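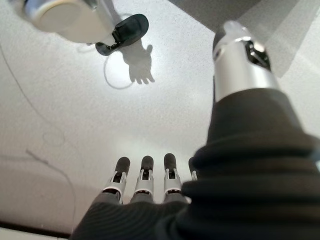 The Working Side of the Sink

26 Aug 2020

Kitchen design has long given its best attention to the cooker. The oven is chosen first, the hob is argued over, and the sink is placed under whichever window remains. Yet in most households the counter beside the sink is in use before breakfast and after supper, and it is there that a poorly planned room first makes itself felt.

The housing association at Daltcombe took this as the starting point for its review of shared kitchens, which began in April. The review covered 26 kitchens in the town and in the neighbouring parish of Trarby. Residents were asked to keep a simple diary of washing up, drying and putting away, and to note each occasion on which they had to cross the room with something in their hands. The diaries ran to 90 pages. Complaints about cookers filled four of them.

The most frequent difficulty concerned the distance between sink and dishwasher. Where the two stood on opposite walls, plates were rinsed at one side and carried over the floor to the other. Where they shared a single run of worktop, the journey disappeared, and residents reported that the machine was more likely to be loaded after each meal. The review therefore recommends that the dishwasher be fitted under the same counter as the sink, with its door free to open fully.

A second recommendation deals with draining. Even in homes with a dishwasher, a certain number of things are washed by hand, and they must stand somewhere. A rack left on the worktop takes up the space most needed for preparing food. A drainer that sits within the basin returns that space to the cook. 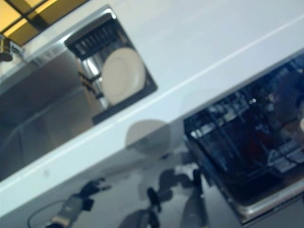 The arrangement has its limits. A large roasting tin will not share a basin with a drainer, and the insert must be lifted out before any serious scrubbing can be done. The review advises choosing one that can be removed with a single hand and stored upright in a cupboard. Plates should be stood on edge, with a gap left between them, and put away before the next meal is started.

On surfaces, the association has kept to pale worktops. They brighten a north-facing room and show crumbs and spills at once, a quality on which residents were divided. Several asked for a darker finish at the next refurbishment. The association has agreed to offer a choice wherever a full run of counter is to be replaced.

Lighting received less comment than had been expected. The older kitchens rely on one fitting in the middle of the ceiling, so that anyone standing at the basin works in their own shadow. A small lamp under the wall cupboards corrects this at modest cost, and tenants may now request one when other electrical work is carried out.

Copies of the full review are held at the Daltcombe office and may be consulted during opening hours. Residents of Trarby who wish to comment on the plans for their own kitchens should do so in writing before work is scheduled.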